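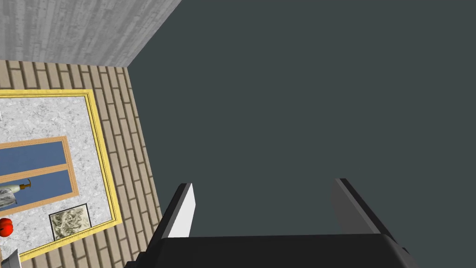 Keep the paper rate notice

My council wants to stop mailing rate notices. From November, anyone who hasn't filled in a form asking for paper will get an email with a link, and the link goes to a portal that needs a password and a code sent to a mobile phone. The saving is put at $300 for every 1000 notices. I think it is a bad trade, and I say that as someone who pays nearly everything online.

A bill on paper has a useful quality that doesn't get counted. It sits where you put it. Mine goes on the fridge under a magnet, and everyone in the house knows it is owing. An email sinks. By the second day it is below a furniture sale and a reminder from the dentist, and by the end of the week I would have to search for it, assuming I remembered it had come at all.

Kaan Gezer lives across the road from me and keeps every notice since he bought the place. Last year he found he had been charged for two green bins when he only ever had one. He worked it out by laying four years of notices along the kitchen bench and reading down the column. The council refunded him $306. The portal shows the current notice and the one before it. Anything older has to be requested, and the request form asks for the number of the notice you want, printed on the notice you don't have.

The usual answer is that people who want paper can still have it. That is true this year. Careck, the energy retailer, said the same when it went to email, and then added a fee for each mailed bill. Canpolat, which handles the water accounts out our way, began with an opt-in form too. The form is still on its website, four menus down, and the last time I tried it the page wouldn't load on my phone. I don't think anyone set out to be sneaky. Once paper becomes the exception it turns into a cost somebody has to defend every budget, and sooner or later they get tired of defending it.

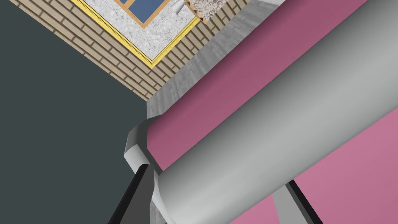
Pink surfaces behind a light grey arm, computer rendering.

There is also the matter of who misses out. The council's own survey had 789 replies and most of them favoured email. It was an online survey. My aunt in Lullier Street didn't fill it in, as she has no computer, and neither did the couple beside her, who share one mobile between them and leave it in the ute. They have paid on time for decades, at the counter, with the notice in hand so the clerk can scan the barcode.

I would accept a fair version of this. Ask people once, by mail, with a reply-paid envelope, and treat silence as a wish to carry on as before. Karatine Shire did it that way. Plenty of its ratepayers ticked the email box, the mailing bill came down, and the ones who wanted paper went on getting it.

What we have been offered puts the work on the people least able to do it, and late fees on anyone who misses the change – fees that start at fourteen days. The opt-in form is at the front counter and at the library. If you have a neighbour who would want one, pick up two.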